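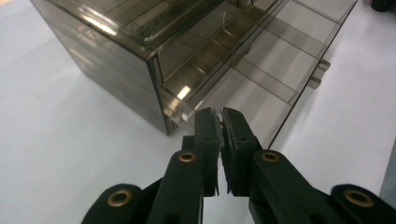
Home | Issues | Authors | Search
Print this article | E-mail this article

3. The box and how we used it

I went into this part of the Hekel study thinking the choice of box hardly mattered. You need somewhere to put small things, you need a drawer, and you need people willing to open it a lot. Santeri Halonen, my co-author, disagreed from the start and wanted tinted acrylic, dark enough that you have to look twice but clear enough that looking twice pays off. I wanted plain white drawers (cheap, and I already had a stack of them). We argued about it through most of July and ended up running both.

The tinted box has a flat top, see-through sides and a drawer at the front, with thin dividers inside. That last bit turned out to matter far more than I'd guessed! In the white drawers people dropped things wherever there was room. With the dividers showing through the walls, they would stop for a second, tilt their head, and pick a compartment before they had even touched the handle. I didn't have a column for that on my first coding sheet, so I penciled one in as "peek" and the name stuck. 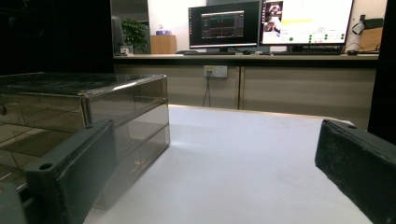

3.1 Room and table

We kept the room as ordinary as we could stand. White tabletop, beige cabinets behind it, and a wooden counter with two monitors on it that we left right where they were. I did think about hiding the monitors — Ebbe Engebretsen, who read an early draft, asked me why I hadn't — but people in real offices sort their paper clips next to a screen, and I wanted ours to do the same.

Overhead light is the thing to watch with this material. The flat top throws back a good deal of glare, and from some seats you see the ceiling lights better than you see the contents. Two of our people asked to move their chair during the first sitting, and after that I let everyone pick where to sit and just wrote it down. Sjöberg's layout scheme, which we borrowed for the white drawers, says nothing at all about seat position, so we had to make up our own labels (near, far, side-on).

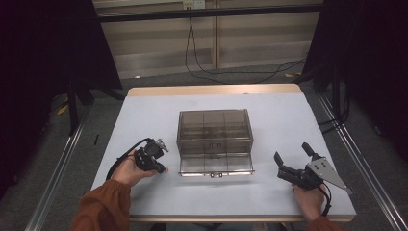

Figure 1. Tinted box on the covered table, front drawer pulled forward, with the divider grid showing through the walls.

3.2 What counted as an opening

A drawer opening was logged when the drawer moved far enough for a hand to get in. Little nudges didn't count. By that rule the 17 people in the study gave us 901 openings over six weeks, and more than half of them were for the tinted box, even though both kinds were within the same reach. I don't want to lean on that too hard. The tinted one was newer and, let's face it, nicer to play with.

Putting things back was messier to code. If an item went into the compartment it came from, fine. If it went next door, Santeri called it a miss and I called it a move, and we settled on "shifted" after a long afternoon with the Soltine log sheets. Items left on the table went into their own pile and are covered in section 4, along with the peeks.

Previous section | Next section | References
Posted 02/11/2025
Contact the editors | Copyright Trekel Papers | Back to top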